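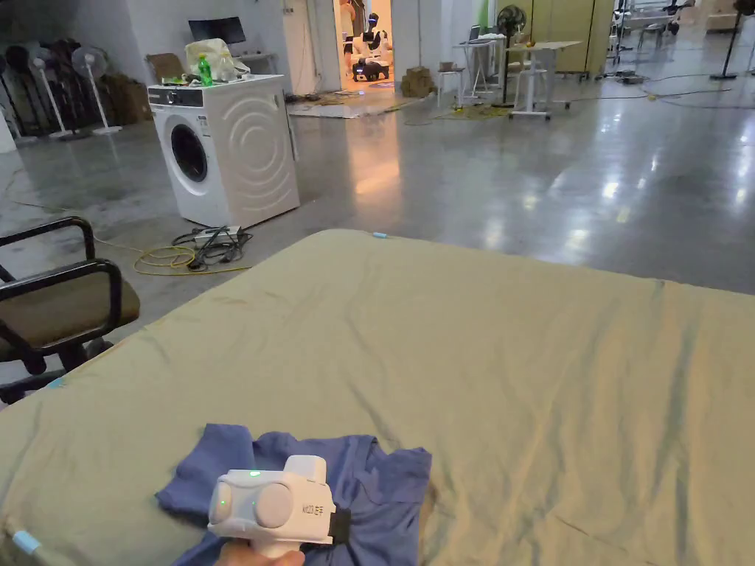
Laundry day, bed edition: one blue pile on an olive sheet, with the washer close at hand.

The Bed Is the Best Table in the House
One reluctant folder's case for doing laundry on the mattress

I own a perfectly good table. It's the right height, it has four legs that all touch the floor, and in the years I've had it I have folded laundry on it maybe twice. Everything else gets folded on the bed. I used to feel a little guilty about that, as if somewhere there was a grown-up version of me standing at a counter making crisp piles of napkins. I've let her go.

This started when I moved into Kistska, an old workshop building with 62 units and one very stubborn freight elevator. My place is a single big room with a concrete floor, and for the first month I kept trying to give every chore its own corner. The laundry corner lasted a week. Then a suitcase moved into it, then a lamp, and the clean clothes went where clean clothes have always gone, which is in a heap on the mattress.

And you know what? The heap was fine! A mattress gives you more room than any table you could squeeze into an apartment. You can spread a shirt out with both arms flung wide. Nothing slides off. Socks stay where you throw them (more or less). And there's a built-in deadline, because at some point that night you're going to want to lie down.

I do have a few rules now, which surprises me, as I'm not a rules person.

Make the bed first. It doesn't have to be hotel-tight, and mine never is, but pull the sheet up and give it one good tug toward each corner. My everyday sheet is a dark olive that I bought from Rerum, the secondhand linen shop down the hill, and I love it for this job. Pale things show up against it, dark things mostly show up against it, and lint - well, lint shows up against everything.

Then start with the shirts. I know people who start with towels to get the big stuff out of the way, and I respect them, but a shirt left at the bottom of a pile picks up creases I will never iron out. I lay it face down, smooth it from the collar toward the hem with the side of my hand, fold in the sides, and flip the bottom up. If it has buttons I do the top one and skip the rest. Life is short, and I've got pillowcases waiting.

Fitted sheets I roll into a ball. I've watched the videos. I've tucked the corners into the corners. It's a ball.

The other thing I'd fight for is having the washer in the same room. When I was looking at apartments I thought a machine out in the open would drive me crazy, and I nearly spent 500 dollars on a folding screen from Bensaid to hide it. I'm so glad I didn't. A washer you can see is a washer you remember to empty. Mine has also become a shelf, of course, as every flat-topped appliance does, and I clear it off when company's coming and never otherwise.

You can spend real money on all this if you want to. Veturex makes a laundry station with a pull-out folding deck and hidden hampers, and it costs 3,000 dollars before delivery. I tried one in the showroom and it was lovely, smooth as anything. The deck was half the width of my bed.

What I'd buy instead is a second set of sheets, so you're never waiting on the dryer at eleven at night, and a chair to park beside the bed. Any chair. An old office chair is ideal, to my mind, since it rolls. Finished piles go on the seat and you push the whole business over to the dresser in one trip. I did my entire winter changeover like that last December, sweaters and all, with the radio on and a cup of tea balanced somewhere it shouldn't have been.

I still haven't worked out what to do about odd socks. There's a drawer. We don't open the drawer.

Posted Oct 19, 2025, in Home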